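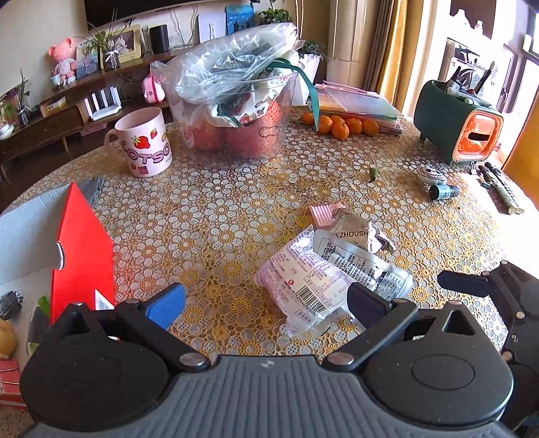 1/ Clearing the table, 16th November

Snack wrappers first, they go straight in the trash. The foil scrap too.

2/ Apples stay in their tub. The mandarins need a bowl - I have one from Ninditz that never gets used.

3/ Pens are fine in the organizer. The remote goes back by the TV. Strawberry mug to the kitchen.

4/ Folders are the slow part. I did 78 pages in October and quit. Giving it 2 hours tonight, then the tablecloth gets washed.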